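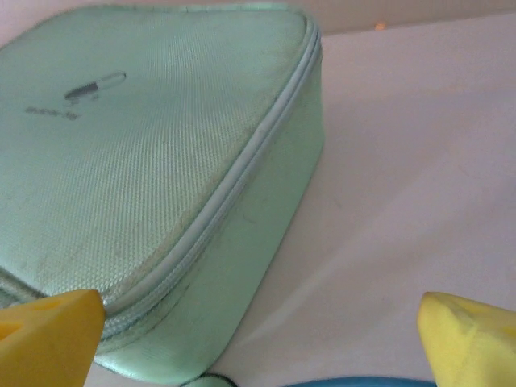 3.2 Materials and storage conditions

The household survey covered 834 medicine containers kept in private homes in and near Bragança. Of these, 804 could be opened and examined with the owner's consent and form the basis of the results reported below. The remaining containers were locked, empty, or withdrawn by the household before the visit ended. Each container was assigned to one of four classes: rigid box, drawer or shelf tray, soft zippered case, and loose bag. Soft cases were further divided by the type of closure and by the finish of the outer fabric, following the scheme set out by Bittencourt and Caldeira in the earlier Pakadano study.

Figure 1. Zippered case in mint-green woven fabric, with a two-tone capsule graphic printed on the top panel. The zipper seam follows the curved corner and is bordered by raised piping in a lighter tone. Faint gray scuffs are present on the side wall.

Soft cases raised a question of classification that the rigid boxes did not. A printed graphic such as the one in Figure 1 identifies a case by sight, even when the text beside it is too small to be read from a normal standing distance. It does not establish what the case holds. Field staff were therefore told to record the outer marking and the contents on separate lines of the form, and to complete the first line before the case was opened. Where the two lines disagreed, both entries were kept.

Wear was scored by eye on three surfaces: the top panel, the side wall, and the seam. The side wall was scored separately because the fabric there often differs in finish from that of the top panel, and marks show differently on a smooth band than on a textured weave. Scuffs and smudges were entered under a single heading. Earlier trials at the Trornberg site had shown that two observers could seldom agree on whether a gray mark was surface dirt or damage to the fabric – a distinction that would have required cleaning the case, and cleaning was outside the terms of consent.

The closure was tested by running the zipper once along its full length in each direction. Curved corners were noted on the form, as was any piping next to the seam. A case was recorded as fully closing only if the slider reached both ends without being forced.

All visits lasted 60 minutes or less. A set of 16 soft cases was scored a second time by a different observer under the Prusar protocol, and the paired scores are given in Section 3.4. Differences between observers were settled by discussion, with the original scores retained in the data file.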